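Home | Forums | Hospitality and Catering | Refreshment Service | Search | Register | Log in

Thread: Coasters on covered tables, and the clearing of mugs

h_bajpai
Posted 7/28/25

Colleagues will be aware that the current guidance for the small meeting rooms at Puldale requires a coaster beneath every mug, whether or not the table is covered with a cloth. A request has been received from the Wakanitz building to drop this requirement where a cloth is laid. Comments are invited before the guidance is reissued in November.

For ease of discussion, the present wording is as follows. Coasters are to be laid first, in even rows. Mugs are then placed one to a coaster, with the handles turned in the same direction. Mugs of different colours may be used together. Mugs are to be returned to the tray before any coaster is lifted.

Harish Bajpai
Hospitality Services

dh_tak
Reply

The Wakanitz request came from my office and I should like to set out the grounds for it. A cloth is itself a protective covering. Laying a coaster on top of it duplicates the provision, adds to the washing and wiping at the end of the day, and leaves a mug less steady if the cloth has not been pulled flat. We hold 54 coasters and a number are always missing from the cupboard after a busy week.

I have no objection to coasters on bare wood.

Dong-hyun Tak

bn_chae
Reply

I must respectfully disagree with Mr Tak. A thin cotton cloth allows moisture and heat to pass to the surface beneath. The table in the second-floor room at Puldale was marked in exactly this way, under a cloth, and had to be sent to Dunne for refinishing.

There is also the matter of the cloth. Tea rings on a white ground are difficult to remove, and a leaf or flower print conceals them only until the cloth is ironed. Our six-place layout on the printed cloth, with the mixed mugs in two rows of three, each on its own brown round, is the one I would wish to keep.
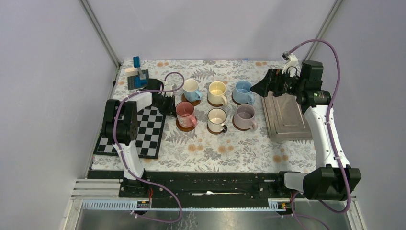 At what temperature should a printed cotton tablecloth be washed?

A wash at 40 degrees is suitable for most printed cottons, provided the care label does not state a lower figure. Tea stains should be soaked in cold water beforehand and the cloth dried away from direct sunlight.

Bok-nam Chae

hn_byun
Reply

May I raise a point concerning the handles? The wording asks for one direction but does not say which. At Wakanitz they are turned towards the door, and at Puldale towards the lower right as seen by the person laying the table. New staff who move between buildings find this confusing. I suggest "to the right of the person seated", which can be applied in any room.

I should add that where guests sit on both sides of the table, the rule suits one side only.

Ha-neul Byun

dh_tak
Reply

The last remark rather supports leaving the handles out of the guidance altogether. Guests are capable of turning a mug.

On the cloth, I accept what is said about thin cotton. The Wakanitz cloths are the heavier Flotura ones with a backing, and I would ask that these be considered separately.

cc_cho
Reply

Having read the replies, I would comment only on the order of clearing, which seems to me to be the part of the guidance most often disregarded. Staff are inclined to take a mug and its coaster together and stack the coasters in the hand. Drips then run between them, and the coasters go back into the cupboard damp.

The tray should be set down at the right-hand side of the table, and the mugs moved across to it one at a time. The coasters stay in their rows until the tray is full or the table has been cleared of mugs. They are then wiped singly on both faces. A tray with a raised rim is preferable to a flat one, particularly where there are stairs.

A mixed set of coasters may be used where the bases of the mugs differ. I see no reason to insist on a matching set. 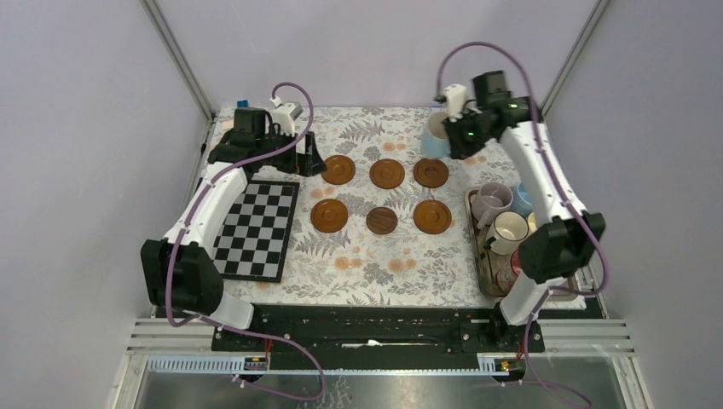 The brown rounds in their two rows, with mugs on the metal tray at the right.

Chang-ho Cho

bn_chae
Reply

I support Mr Cho on the tray. Regarding the backed cloths, a backing protects the table and does nothing for the print. I would still ask for coasters.

h_bajpai
Reply

Thank you for these contributions. The draft will retain coasters on unbacked cloths and on bare tables. The position for backed cloths remains open, and Mr Tak is asked to send one of the Wakanitz cloths to Puldale so that it may be tried in the second-floor room. Ms Byun's wording on handles will be included as a recommendation.

The order of clearing will be moved to the first page.

dh_tak
Reply

A cloth will be sent with the next internal delivery. Kindly return it laundered.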